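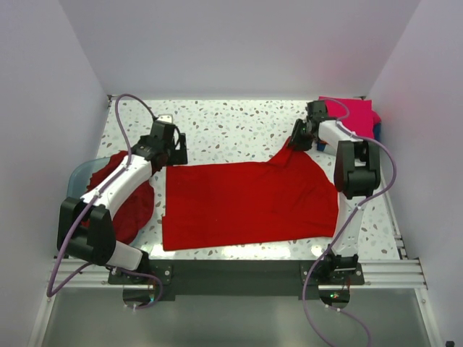
Hilla gripper comparison: T-shirt flattening and folding, two arms

Status: first release, May. Maintained by Tsion Nigatu and Emiliano Lozano. Questions about the labels go to Tsion, questions about the controller logs to Emiliano.

Summary

Recordings of a two-arm cell handling short-sleeved T-shirts with two different sets of gripper fingers. We made them to decide which fingers to fit on the second Hilla cell. The arms, table, controller settings and shirts were the same for both sets. Only the fingers and the grip force limits changed.

There are 1735 episodes. An episode starts when a shirt is on the table and ends when the operator presses the pedal, whether or not the shirt got folded. Failed episodes are kept and labelled.

Fingers compared

Nalell, short version. Stiff, narrow tip. Rubber pad glued on the inner face.
Cifuentes, soft version. Wider tip with some give in it. No pad.

Both sets are black and look much the same from the overhead camera, so do not try to tell them apart from the video. Use the field finger_set in the episode file.

Cell

Two arms bolted to a plate along the front edge of the table, one left and one right. The walls are plain and pale, which helps with segmentation. The tabletop is speckled, which does not. Small grey flecks were picked up as lint or loose thread by our first mask model, and Casimiro Barroso retrained it on bare table frames before we ran the labels.

Each arm has a purple cable on the outside. On the left arm it is held with white clips. The cables move with the arms and can cross in front of the cloth. If you are working on masks for pink or red shirts, check the frames where a cable passes over the garment, as this is where most of the mask errors are.

The waiting shirts are kept inside the enclosure, in a bin by the left arm or on the table behind the right arm. They are in view and they are not the target. The target garment is the one in the middle of the table at frame 0.

What is in each episode

video_top: overhead camera
joints_left, joints_right: joint positions and commanded positions
grip_left, grip_right: opening and motor current
garment: colour, size and ID number
finger_set: nalell or cifuentes
outcome: folded, flat_only, dropped, stopped
notes: free text from the operator, often blank

The camera and joint logs run off different clocks. Use the sync file. Episodes without a sync file are in the folder unsynced and should not be used for training.

Labelling

Aitana Ibarra and Marlene Figueiredo labelled the outcomes separately and then went through the disagreements together. Most of those were between flat_only and folded, where one sleeve was left out. The rule we settled on is that a sleeve showing past the hem by more than a hand's width is not folded.

A twist is labelled when the cloth between the gripper and the rest of the shirt has turned on itself, so that it comes up off the table as a rope and not as a sheet. Twists are marked with a start frame only. 584 episodes have at least one.

What we found

The Nalell fingers pick up a single layer more reliably when the shirt is already flat. They also twist the cloth more, mainly when the wrist turns during the pull. Slowing the wrist helped a bit but made the episodes longer.

The Cifuentes fingers tend to take two layers at once. For a half fold this is fine. For opening out a shirt it is a nuisance, and the operator usually had to let go and try again.

We went with Nalell for the second cell. Marlene would have chosen the other set and her reasons are in notes/fingers.txt.

Known problems

The left gripper current reads high in the first 35 episodes. The offset was wrong in the Nimano controller config. The raw values have been left as they were.
Some garment IDs are missing where the tag had come off.
Dark red and bright red shirts were both entered as "red" at the start. We have not gone back to fix this.
Motor current is clipped at 3000 in the log format. A flat line at that value is the limit of the log and should not be read as a steady grip.

Not suitable for

Judging folding quality in general. All shirts are thin cotton and all of them were laid out by the same two operators. There are no trousers, towels or anything with buttons.

Changes

Added the twist labels.
Renamed outcome "fail" to "dropped" or "stopped".
Moved unsynced episodes to their own folder.

To do: split by garment ID so the same shirt is not in both train and test.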